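Mardi 19 novembre

Le plan de travail clair, je n'y croyais pas

On m'avait promis que le gris moucheté cachait tout. Les miettes, les traces d'eau, les ronds de tasse. Le vendeur de chez Plasstead y tenait beaucoup, et il tenait aussi à me vendre un produit d'entretien à part. J'ai dit non au produit et oui au plan de travail, un peu par fatigue.

Depuis la pose, en octobre, je reste partagé. Les miettes, d'accord, on ne les voit plus — on les sent sous la main, et je ne suis pas sûr d'y avoir gagné. Le café, lui, se voit très bien.

Les façades sans poignées, je m'en méfiais encore plus. Elles s'ouvrent, je n'ai rien à leur reprocher, sinon qu'un invité sur deux pousse le mauvais panneau. Tsung-han Lai, qui cuisine chez moi le dimanche, cherche toujours le tiroir aux couverts.

Reste le micro-ondes, posé dans le retour du L faute de mieux. Un modèle encastré coûtait 483 euros de plus, pour réchauffer de la soupe. Il mange de la place, il n'est pas beau, et je le garde.

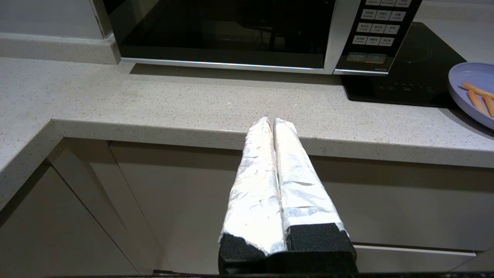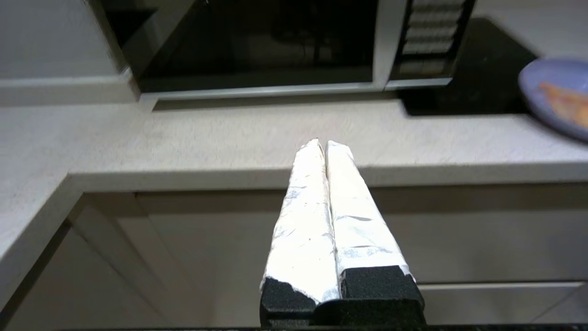 Le micro-ondes sur le plan de travail gris, côté angle.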